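Home Flying Hangar Notes About Contact

Search this blog Go

Radio squawk, week whatever

16 Dec 2020
by Inês Valente

Ok quick one, lunch is short. The number two com is dead again. Well, not dead. Receives fine on the ground, then scratchy past 10 miles and the tower asking me to say again. Every time.

First thing I did was blame the radio. Of course. Swapped the Lemetti out for the spare from Heiðrún Vigfúsdóttir's plane (thank you Heiðrún) and got exactly the same scratch. So there goes that theory, and there goes the excuse to buy a new one. 2,000 dollars saved I guess.

Next, coax. Pulled the headliner, which I hate doing, 4 clips broken. The run back to the tail looked ok until the last foot, where somebody had zip tied it hard against a rib. Jacket squashed flat. Cut that out, new connector, crimped it twice becuase the first one spun in my fingers.

Better. Not fixed. 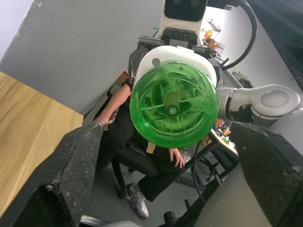 The antenna end

Took the whip off the belly. Gasket was mush and there was green crud all under the base where it's supposed to touch bare metal. No ground, no range. Should have looked there first, it's only screws.

Cleaned it down to shiny, wiped, new gasket from Fogh, bead of sealant around the outside only. Don't goop the whole underside, that's how it got like this. Then meter from the base to the airframe and it reads next to nothing, good.

Haven't flown it yet. Ceiling's been 500 feet all morning and I'm not that curious.

Still to do
- log entry, get it signed off
- headliner clips, Prarnden has them, shipping is silly
- the Misside intercom hum, seperate problem, leaving it till July probably
- give Heiðrún her radio back!!

If anybody knows a belly gasket that lasts more than a couple winters, leave a comment. Mine was supposed to be the good kind.

Back to work.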